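Tuesday, August 30, 2022

Rain again, third day of it. Rang Verna before breakfast to ask about Mum's dishes, and she says the rose ones should go to Godelieve.

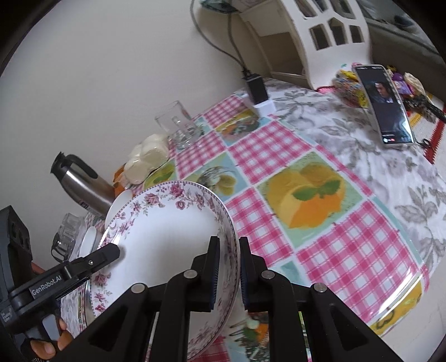
Drove out to Wastmont after lunch to pay the rego. $319, up from last year. The woman at the counter remembered me from May, when I'd brought the wrong form.

Stopped at Clyde's on the way home. His knee is no better and he's been told another 2 months before they'll look at it. He's cranky about the garden – the lemon tree has gall wasp and he can't get down to prune it. Said I'd go over with the saw when it dries out.

Soup for tea. Finished the library book, didn't think much of the ending. Bins out.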